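Vemelthorpe Clay Table: progress report to the Zanalwood Fund
October 27, 2025

The grant of £1,000 came through in March, and we have spent £403 of it, mostly on modelling clay. The rest is earmarked for shelving, as the clay currently lives in biscuit tins and has begun to smell of shortbread.

We have run 17 sessions so far. Attendance is roughly 33 a month, higher when it rains. The plan we sent you promised "simple vessels". What people make is teeth, mittens, the odd volcano and a great many things described by their makers as "not finished yet". Blue remains far and away the favourite, and we have reordered it twice. The beige is holding up well.
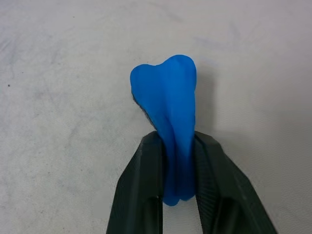

Lok-yiu Liu would like it recorded that the pinching and twisting is the whole point, that a pot is only a lump with ambitions, and that if the Fund wants vessels it should send more patient people. We have agreed to drop "vessels" from the next plan and put "shapes".

Kong has quoted for the shelves and we are waiting on a second price from Unirine. Colours are still getting mixed at the end of sessions, and we now own a large amount of brown. Suggestions welcome. The next claim form will follow once we find the receipts for the rolling pins.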